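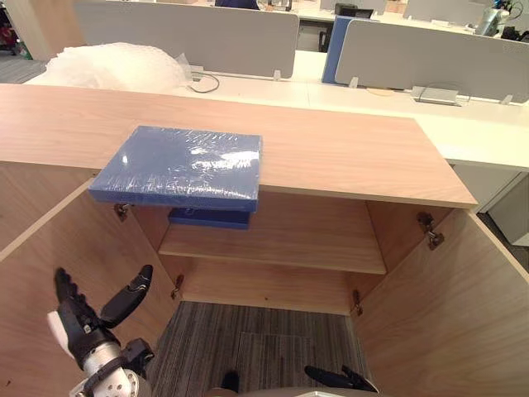
Minutes of the Dukstead Allotment and Garden Society, January meeting

We started at 7.35pm, five minutes late, as the kettle had only just gone on. I took the minutes again. If I've got anything wrong, tell me before the next meeting and I'll fix it.

Minutes of the last meeting

Agreed, apart from one correction. I'd put that the bonfire would be on the lower field and it was meant to say the upper field. Sorry, and thanks to the member who rang me up the same evening!

Money

We have £1,191 in the main account and £359 in the seed account. The big cost coming up is water. The last bill was £861, a good bit more than we'd planned for, and we had a long talk over what to do. Two members thought there must be a leak near the Clondau Lane gate (the ground there was boggy all through the autumn, even in the dry spell). Others thought it was hoses left running in July. We agreed to have the meter read on the first and last day of February while everyone's taps are off, and if the number moves we'll know it's a leak and get a plumber in.

Rents stay as they are for this year. One vote against.

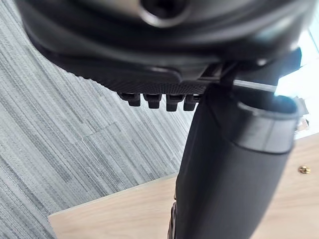 On the subject of rents, eight plots still haven't paid. I'll send one more friendly letter and after that it goes to the less friendly one.

Waiting list

There are 47 names on it, and I suspect a fair few have moved away or lost interest. I'm going to write to the lot of them and ask for a yes or no by the end of March. We also talked about splitting plot 12 into two halves when it comes free. Most people liked the idea, especially for beginners, who tend to take on a full plot in spring, get buried in bindweed by June and vanish. The couple on the next plot asked if the path could stay where it is and we said yes.

Seed potatoes

The order goes to Yimyam as usual. They've stopped doing the red ones we had last year, so we're trying a different early and will grumble about it together if it's no good. Names on the sheet by the end of the month please, with the money. I ended up paying for three bags myself last time and I don't even like Charlottes.

Cestton show

We've been asked to put up a table at the Cestton summer show again. Everyone was keen, though there was a lively ten minutes on whether jam counts as produce. It does, for now. Onions will be judged by weight and must come with the tops tied. I said I'd ask about parking, and whether we can be further from the brass band this time.

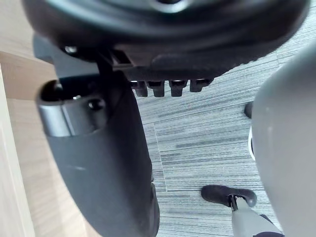 Any other business

The lock on the top gate is sticking. Please don't force it, there's a can of oil in the shed on the left as you go in.

Somebody has left a very nice pair of secateurs by the compost bays. I've got them at home.

A member asked about keeping hens. We ran out of time, so it's first on the list for February.

Finished at 9.10pm.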